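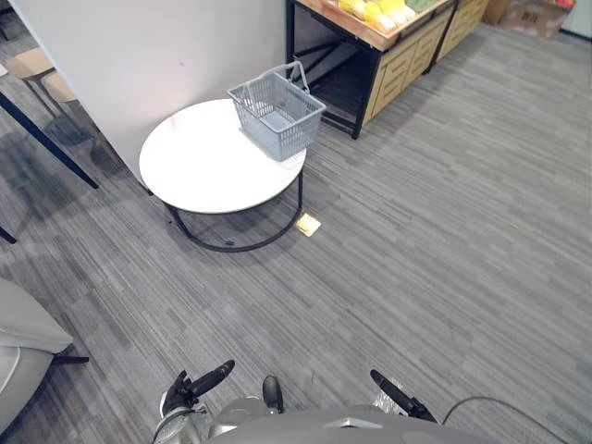

Vadero to open neighborhood grocery in Brestby this October

BRESTBY – Vadero, a family-run food retailer, will open its second store in October, taking over the former Ginting hardware shop. The store covers 420 square meters and will create five jobs.

"People here have had to take the bus to Nomdale for a bag of onions," said Florante Saludo, manager of the new store. "We want them to be able to walk."
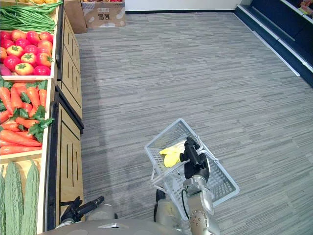 Vadero will buy from growers in the Nomdale valley whenever the season allows, with deliveries arriving four mornings a week. Produce will be sold loose and by weight. Customers will find staples such as tomatoes, green beans and carrots in open bins – no minimum purchase applies.

Opening hours will be announced in the store window. Applications for the remaining positions can be handed in at the Nomdale store.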